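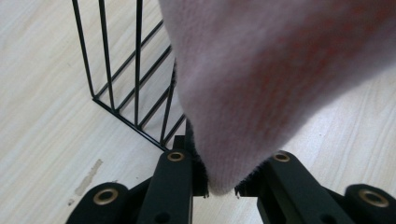 Issue 871, page 13

The Sweater Pile
Folding soft knits at home, and where to put them afterward

Pink knits go gray before they wear out. The change starts in the folds, where dust settles and the nap gets pressed flat, and by October a sweater that was put away clean in spring can look as if it needs another wash. Most of the time it needs a shake and a better fold.

A fuzzy fabric is harder to fold than a smooth one. Pick it up at one point and it droops into a wide, rounded fold, and the weight pulls on whatever is holding it. Shirt cotton keeps a crease. Brushed knit slides, bunches at the edge and opens up again when you let go.

Lay the piece face down on a bed or a clean table. Smooth it from the middle outward with a flat hand. Bring the sides in, sleeves along the back, then fold up from the hem in thirds. Do not press down at the end. Stacks should be low, four or five pieces, with the heaviest at the bottom.

Keep fuzzy fabric away from anything bristly. Hook-and-loop closures are the worst, and a jacket cuff left open in the same drawer will pull fibers out along an edge in one afternoon. Close every tab before it goes in. Rough basket weave does the same thing more slowly.

For storage we used two products over one winter. The Retholm shelf box has a stiff base and a lid that lifts off, and it holds a low stack without squeezing it. The Lasen drawer insert is cheaper and fits a standard dresser, but the dividers lean once one side is full. Both did better with a cotton pillowcase laid over the top.

Hanging is fine for an hour after washing and no longer. The shoulders stretch, and on a loose knit they do not come back.

Next issue: blankets, page 100.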